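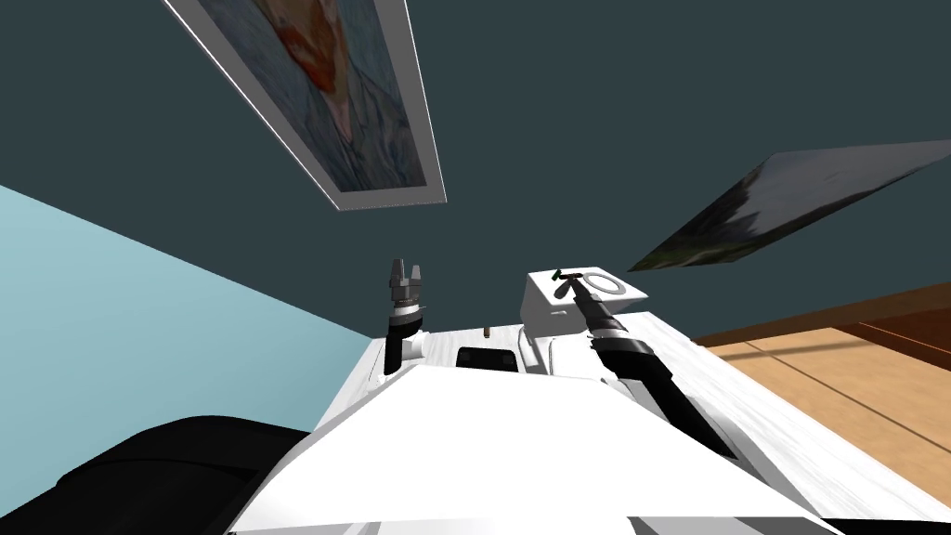
Framed picture on a dark slate-teal wall.

Week 2: Does wall colour change how we feel?

Most of you will have read that blue calms people down and red makes them hungry. Paint companies repeat it, and so do plenty of textbooks. These notes go through what the claim rests on. I think it rests on very little.

Start with the Clurstead study, handed out on Thursday. Areti Kokkinos put 75 office workers in a pale blue room or a cream one and asked them afterwards how relaxed they felt. The blue group scored a bit higher. Now check the method section. The blue room had the window. The cream room was next to the lift. Nothing in the write-up separates colour from daylight or noise, and the workers were told beforehand that it was a study of "calming interiors". 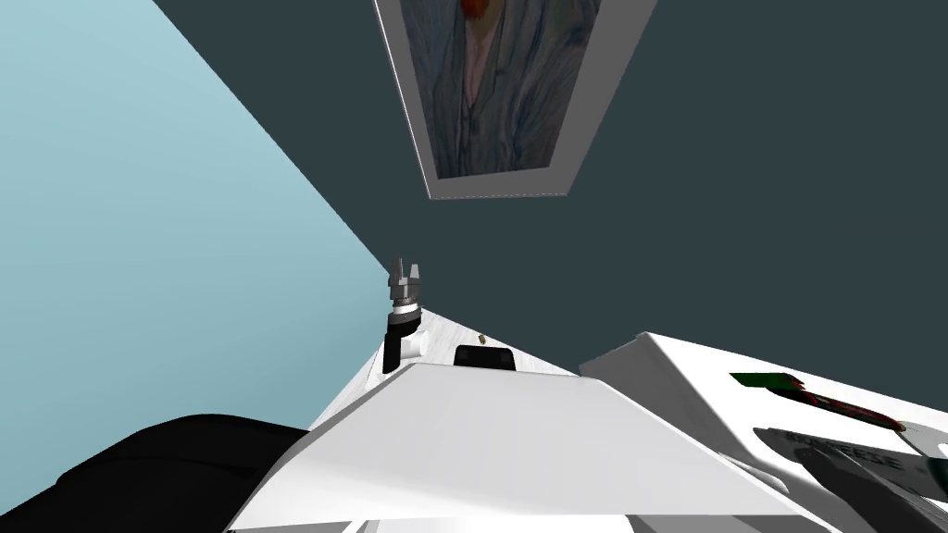

Vaida Org tried a repeat with 443 people and swapped the rooms halfway through. The gap shrank to almost nothing. Her paper gets cited far less often, so do look it up before the tutorial.

Three things to ask of any colour study:

Was brightness held steady? A dark wall and a light wall differ in more than hue.
How long did people stay? Ten minutes in a lab says little about a year in a kitchen.
Who paid? The Vetberg survey was run by a firm with a spring range to sell.

There is also the matter of taste. Danai Papadakis found that people rated rooms higher when the walls were a colour they already liked. That sounds obvious, but it could account for a good part of the "blue effect", as blue is a common favourite. 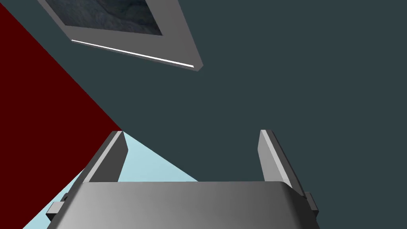
Should a designer ignore colour research altogether?

Use it for what it can support, such as glare and how easily people with poor sight can find a door. Claims about mood need much better evidence than we have now.

Reading for next week: Mykhailiuk, chapter on lighting. Skip the Rumwood case study, which has no control group.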